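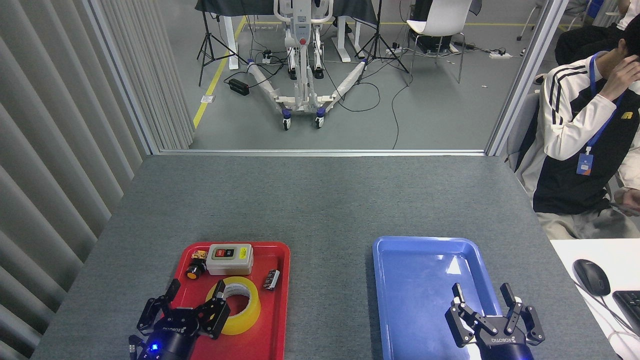 ## Chapter 3: Who Does the Work That Is Left?

When the Drodden plant brought in its first sorting cell, managers told the 42 people in parts preparation that the machine would take over the dull work. Some of it did go. By August the cell was handling a share of the switch and relay kits, and a new job had appeared on the staffing sheet: cell attendant.

Maeve Dunne took that job after years at the bench. Her pay stayed the same. Her day did not. She used to set her own pace and talk with the people next to her; now she waited for a fault light, cleared the fault, and waited again. "They call it supervising," she told us. "I call it sitting."

Claims about automation usually come with a number. The supplier, Loreo, promised 109 kits per shift, a figure measured with no stoppages and no mixed parts. Readers should ask who did the measuring, and whether the attendant's hours were included — at Drodden, they were not.

In this chapter we follow three workplaces after the sales visit is over, and compare what was promised with what employees were asked to do.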